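Tromham Kitchenware Library to Open Second Lending Counter in December

The Tromham Kitchenware Library will open a second lending counter in December, doubling the hours in which residents can borrow cooking and baking equipment free of charge.

The new counter will be on the ground floor of the Undine Building, next to the bus station. It will open from noon until 8 p.m. on weekdays. The existing counter on Skullumitz Street will keep its current morning hours.

The library began with 104 items, most of them donated by a catering firm that was closing. Its catalog now lists 2421, including stockpots, cake pans, pressure canners, pasta machines and mixing bowls in several sizes. More than 3000 loans were made over the past year, with the heaviest demand in the weeks before major holidays.

"A lot of people need a big pot twice a year and have no place to keep one," said Ngọc Bạch, who manages the library. "Our morning hours were fine for retirees and hard for almost everyone else. The evening counter was the change members asked for most."

Borrowers may take up to 20 items at a time for a loan period of two weeks. Loans can be renewed once if no other member has reserved the item. Membership is open to anyone with a Tromham address, and existing cards will be accepted at both counters. Items may be returned to either location.

Electrical equipment will continue to be lent from Skullumitz Street only, as testing is carried out there. Pressure canners are also held at that counter – new borrowers must complete a short safety session before taking one home.

Fit-out costs for the Undine Building are being met by Khương, a restaurant supply company based in Tromham. The company will also provide shelving and replace worn stock in the baking section during the first year. Running costs will be paid from the library's existing budget.

Reservations for the new counter can be made in person at Skullumitz Street or by phone. Groups planning community meals are asked to reserve large items at least 10 days ahead. 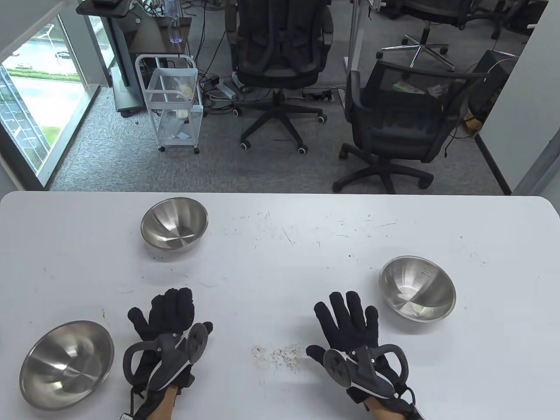
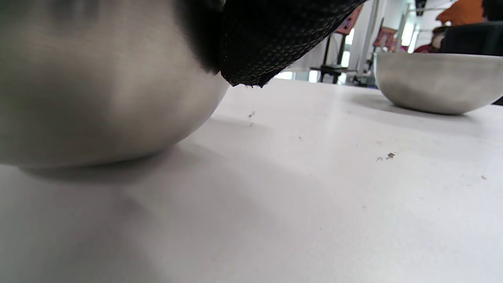

Stainless steel on a white tabletop.

Issued by Ngọc Bạch, Tromham Kitchenware Library

Media inquiries and requests for interviews should be made to the Skullumitz Street counter between 9 a.m. and noon.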